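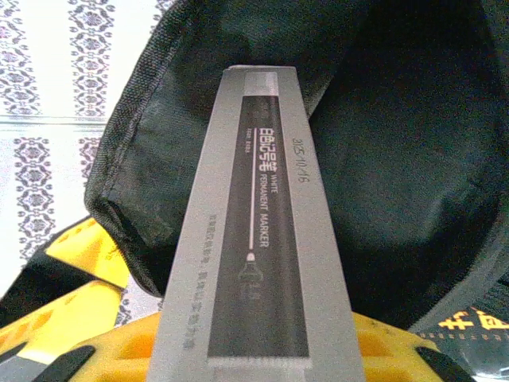
手首カメラから見た対象物。灰色の細長い箱に「白色记号笔」「WHITE PERMANENT MARKER」の印字がある。

成功率の一行では足りない 把持研究の報告様式をめぐって

ロボットによる物体把持の研究では、手法の優劣が一つの成功率に集約されて示されることが多い。表の最下段に太字の数値が置かれ、従来手法との差が本文で強調される。査読者も読者もまずその数値を見る。筆者は、この慣行が手首カメラを用いる模倣学習の分野において、すでに弊害の方が大きくなっていると考える。

Quintela研究室のピユミ・ジャヤワルデナ(Piyumi Jayawardena)氏らは3月の報告で、家庭内の雑多な物品を対象とする把持方策Flunutoの評価結果を公表した。試行は63回、そのうち成功は40回である。報告の価値はこの比率よりも、むしろ失敗した23回の扱いにある。同報告は失敗の一件ごとに、指先が対象に届く直前の手首カメラ画像を付し、対象の選択、接近方向、把持後の保持のいずれの段階に問題があったかを分類した。分類の基準も付録に明記されている。

手首カメラの画像は、外部に固定したカメラの画像とは性質が異なる。冒頭の一枚では、グリッパの黒い指先は下端にわずかに見えるだけで、対象の箱は手前から奥へ先細りに写る。箱の奥には黒い布製の袋が大きく広がり、手前には開口のある黄色いプラスチック製品が重なっている。箱の面には、横向きの印字に加えて手書きの日付らしき文字もある。方策がこれらのうち何を手がかりとするのかは、成功率からは読み取ることができない。文字の向きに依存する方策と輪郭に依存する方策とが同じ数値を示すこともあり得るが、箱を裏返したときの挙動は大きく異なるであろう。

これに対し、反対の立場もある。Letance社で評価基盤の整備に携わるニマル・ファキル(Nimal Fakir)氏は、失敗の分類には評価者の主観が入り、研究機関をまたぐ比較にはかえって不向きであると主張している。同氏の指摘には理がある。2020年に始まった共同評価の枠組みPliltaleckでも、当初は失敗を8種に分類する様式が採られたが、機関ごとに判定が分かれ、集計表の信頼性が問題となった。

しかし、判定の不一致は分類を廃する理由にはならない。必要なのは、判定の根拠となった画像と関節角の記録を併せて公開し、第三者が再判定できる状態を保つことである。保存容量の負担は、試行が数十回の規模であれば軽微といえる。負担が重いのはむしろ記録の整理に要する人手であり、これについては学会および助成機関が、評価作業を研究業績として正当に認める措置を講ずるべきである。

併せて、対象物の周囲の状態についても記載を求めたい。現行の論文の多くは対象物の一覧を掲げるにとどまり、背後に何があり、何と接していたかを記していない。柔らかい布に接した箱と、何もない台上の箱とでは、同じ寸法であっても接触の条件が異なる。背景の模様や照明も同様である。初期配置の画像を全試行について添付することを、投稿規定の要件とするよう提案する。

成功率を廃止せよというのではない。比較の入口として、単一の数値は今後も用いられるであろう。ただし、その数値を導いた個々の試行に読者が到達できない論文については、査読の段階で追加資料の提出を求めることが妥当である。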